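Povemside two-arm bench kit: review after one budget cycle
Posted September 28, 2025 by Colm Ní Bhriain

We run a small garment finishing and rental laundry, and I was asked to find out whether a pair of light robot arms could be worth a line in next year's equipment plan. The job we care about is handling T-shirts on a table. The Povemside kit was the cheapest of the three we got quotes for. Saltov wanted a service contract up front, and Juhász would only sell arms one at a time with the mounting left to us.

The kit comes as two arms, a black rail to mount them on, a gripper and small camera for each arm, and cabling. It doesn't include a table, a computer or spare gripper fingers. Put all three of those in the budget from the start.
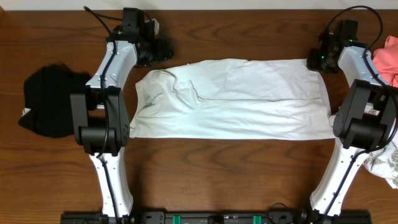 Do you need to buy both arms at once?
For shirts, buy the pair. One arm can drag a shirt around or drop it in a bin, but it can't hold two corners, and adding the second arm later costs more than the bundle.

Assembly took two people 16 hours, most of it spent on cable routing. The manual is thin on that subject. I'd plan for a full week before anyone tries real work, and I would keep the old process running through all of it.
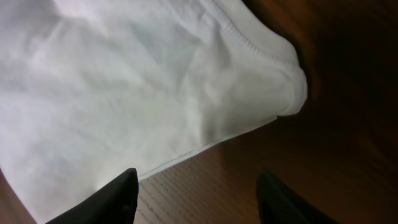

Spare fingers are the item I got wrong. I ordered one set and should have ordered 2. Think about which parts of a garment the fingers have to deal with: there's a ribbed band, a stitched edge with a seam beside it, and plain fabric bunched up in between, all on the one piece of white cloth. Thin fabric lying flat on wood is a hard thing to get under, and the tips take the wear. Povemside ships replacements in 30 days. Hudine sells a compatible set that comes faster and costs a little more, and I couldn't tell them apart in use.

The gripper cameras are fine for the money. Colors are plain and detail is good up close. White cotton near a window gets blown out, so allow something for a shade or a decent overhead lamp. We spent $121 on lighting and I'd call it the best value in the whole project. 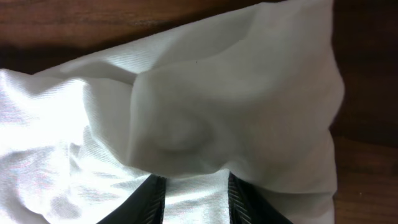
Lamp placement took an afternoon of moving things back and forth. Do it after the rail is bolted down, or you'll do it twice.

On the table itself, we used a wooden one we already owned. It is heavy and doesn't shift, and that was enough to get started. If you're buying new, get a matte top. A shiny finish throws glare back at the cameras, and a plain matte surface would cost the same. 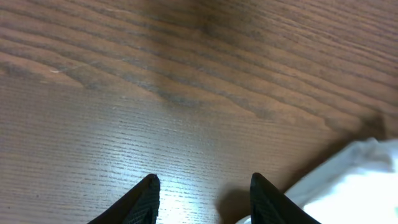
Also check the height before you order. The rail wants a deep, solid edge to clamp or bolt to, and a table with a thin lip will need a backing board.

Support has been average. Emails got answered, though the first reply was usually a link to the manual. There is no phone line. The warranty covers motors but not cables or fingers.

Would I buy it again? Yes, as a trial kit. I wouldn't put it in a plan as a replacement for a person on the finishing table, and I've left labor savings out of our sheet entirely. We'll look at the numbers again in December and decide then on a second station.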